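Notes for slides 1 to 6. Student project evening, December

Slide 1. Say good evening, wait until the door is closed. Name of the project is Surska. We are a class of 11 students, second year, and we work on it in the afternoons after 2.

Slide 2. What was the task. The arm must pick mixed objects from a metal bin and must not know before what they are. Speak slowly here, the parents will have questions. Say that soft things are the difficult part. A block keeps its shape, but a work glove is different each time you drop it.

Slide 3. How we collected the attempts. We made 724 attempts this term and wrote each in the table by hand. The goal in the proposal was 3000, so I must say openly that we are far from it. Reason: one student always stands at the pendant, and we change after every short series.
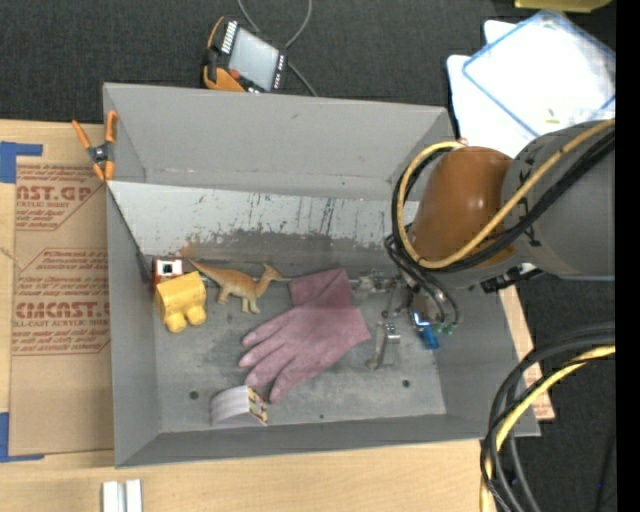
Slide 4. What was going wrong. First, objects near the wall of the bin. The gripper comes down, the tool is wide, and the program stops before contact. Second, shiny metal, because our depth values there have holes. Third, the hoses. In October they pulled on the tool when the wrist turned too far, so we limited the turn.

Slide 5. Results. Show the table only, do not read all the rows. Almost half of the glove attempts failed. Toys were much better. Pause.

Slide 6. Next term. Smaller fingers, a second bin, the same objects. Thank the Lazaridis workshop for cutting the parts. Then questions. If somebody asks about the price, send them to the teacher.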